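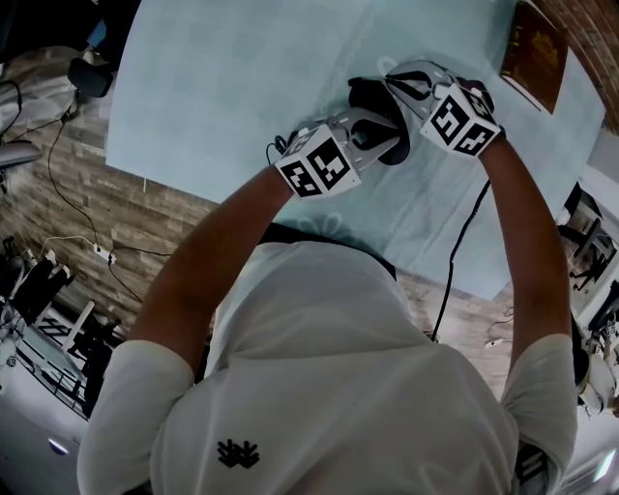

Dastley Workwear will take back worn staff uniforms from any employer in the Hodell region starting in February, the company said today. The free program covers shirts, trousers, aprons and light jackets in any condition. Plain white short-sleeved shirts with a small embroidered logo on the back can be handed in as they are, and the stitching does not need to be unpicked first.

Home News Services Contact

Employers with up to 300 staff can book a collection by phone. Larger sites will be given a cage and a monthly pickup. Garments will be sorted at the Khoury Street depot, where cotton is cut for cleaning cloths and mixed fabrics are shredded for padding.

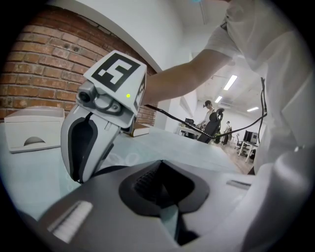 A white T-shirt at the work table.

"Most of what we see is still good cloth," said Ecaterina Sârbu, operations manager at Dastley. "The name on it changed, or the person left."

A trial with 30 local businesses brought in 410 kilograms of clothing — mostly shirts. Haris Rana, who ran the trial, said heavy coats and footwear would be looked at later in the year.

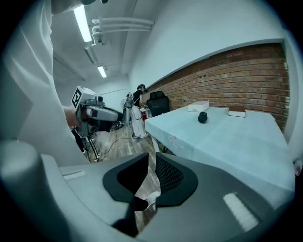

How to take part

Bag garments dry and label the bag with your business name. Remove pins and name badges. Bookings open at 9 a.m.

Share 14 Comments 2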